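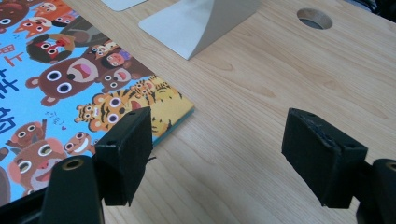
Shanelle Okoro
Founder and editor, The Warnwood Wire

Hi, I'm Shanelle, and I run this little news site from the back bedroom of a weatherboard house in Warnwood. If you've clicked through from the politics page you'll have a fair idea of what we do: council, state parliament, a bit of Canberra, and whichever talkback host or breakfast presenter has said something they'll be apologising for by lunchtime.

I came to it sideways. I spent 14 years as a radio producer, mostly on early shifts, lining up ministers who'd cancel at ten to six and then ring back wanting the good slot. I loved it (the hours, not so much). When our station's newsroom was folded into the one at Menon I took the payout, bought a second-hand laptop and started writing a newsletter in September, thinking my old workmates might read it out of pity. There are 3,177 of you on the list now, which still makes me a bit giddy!

We've grown, slowly. Five of us write regularly, all part-time, and we share a desk at the Primport library when somebody needs to record an interview without my neighbour's leaf blower in it. We've covered the Brirosari land rezoning from the first meeting, and yes, we're still going on about it, and no, I won't be stopping.

A few things people ask. We don't take money from parties, candidates or lobby groups. Readers pay for most of it, and the ads down the side pay for the rest. Opinion pieces are marked as opinion at the top. If we get something wrong we fix it and put a note under the story saying what changed, and when. I read every complaint myself, usually with a cup of tea, and I do write back, although it can take me a few days if the council's sitting.

Got a tip? Send it through the contact form. You don't have to leave your name, but a phone number helps if you'd like me to follow it up. We'll also look at pitches from new writers, 25 words or so to start with, please, and tell me who you've talked to.

Page last updated 24 March 2025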